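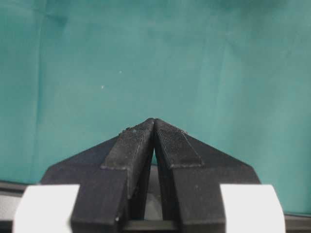 ## 1. Scope

The rules in this report apply to the two-finger gripper station in the teaching lab and to the fabric handling task run on it during the project. They cover fingertip condition, cleaning between runs, grip checks and record keeping. Arm speed limits, guarding and emergency stops are handled in the general lab safety manual and are not repeated.

The report was prepared by Estela Cabral and Maribeth Espiritu as the written part of the Larnusell project. Section 4 is meant to be usable by the next group without reading the rest.

## 2. Background

Printed plastic fingers are cheap and easy to replace, and student groups tend to treat them as fixed parts of the machine. They are better handled as wear items. The contact pads carry a fine rib pattern, and the rib pattern is what holds the cloth. Lint, crumbs and loose plastic particles collect on the ribs and along the top edges of the pads, where the fingers touch the fabric first. A pad in this condition still closes and still reports a closed position to the controller, so the fault doesn't appear in the software log.

The existing station rules, written for the Olivares course, contained one line on the subject: "Keep gripper clean." There was no interval, no method and no pass condition. Three groups using the station in the same term had read it three different ways.

## 3. Method

We ran 300 grasp cycles on hanging cloth in blocks of 50. The pads were inspected at the end of each block under a desk lamp and graded as follows:

- **Grade 0:** no visible particles on either pad
- **Grade 1:** particles on the top edge only
- **Grade 2:** particles on the ribbed face
- **Grade 3:** ribs filled or damaged

A slip was recorded when the cloth left the fingers before the open command. Blocks alternated between cleaned and uncleaned pads. The cloth was not changed during the test, so wear on the cloth itself is mixed into the later results. We did not correct for this.

Grade 1 was reached in every block, including those that started from Grade 0. Slips were rare at Grades 0 and 1. Nearly all recorded slips came from blocks that ended at Grade 2. Grade 3 was not reached, and the rule for it below is a precaution.

Two cleaning methods were compared. A dry nylon brush, drawn along the ribs, removed most material. Compressed air was faster but moved particles onto the cloth and the bench, and it is not recommended near the wrist camera.

## 4. Station rules

4.1 Inspect both pads before the first run of a session and after every 50 cycles.

4.2 Grade 1 pads may stay in use until the end of the block. Brush them before the next one.

4.3 At Grade 2, stop the run, brush, and repeat the inspection. Results from the affected block shall be marked in the log.

4.4 At Grade 3, replace both fingers as a pair. Mixing a new finger with a worn one shifts the contact line away from center.

4.5 Put the arm in hold and switch off gripper power before touching the fingers. A software pause is not sufficient.

4.6 Brush along the ribs, never across them. Do not use solvent on printed parts.

4.7 Check fingertip alignment after any replacement. Close the gripper at low force with no cloth between the fingers and confirm that the tips meet evenly.

4.8 Shake out or roll the cloth before the session. Loose fibers and crumbs on the cloth end up on the pads.

4.9 Record the grade, the cycle count and the initials of the person who inspected. An empty entry counts as a missed inspection.

## 5. Discussion

The full inspection and brushing procedure took under 5 minutes per block once both of us had practiced it. The interval of 50 cycles was chosen for convenience in counting and has not been optimized. A longer interval may be acceptable with synthetic cloth.

Rule 4.5 was discussed at length. The Gakance controller used at the station has a pause function that holds the fingers in place, and earlier groups relied on it. Pause leaves the drive energized, and we could find no statement in the controller manual that it is intended for hand access.

The grading scale depends on the eye of the inspector. We graded the same pads separately on 55 occasions and disagreed mostly between Grades 1 and 2, where particles sat on the step between the edge and the face. The scale should be read strictly: if in doubt, use the higher grade.

## 6. Open items

- Reference photos for each grade, to be posted at the station
- Repeat of the test with the Durkov soft pads
- Revised log sheet with a column for the pad grade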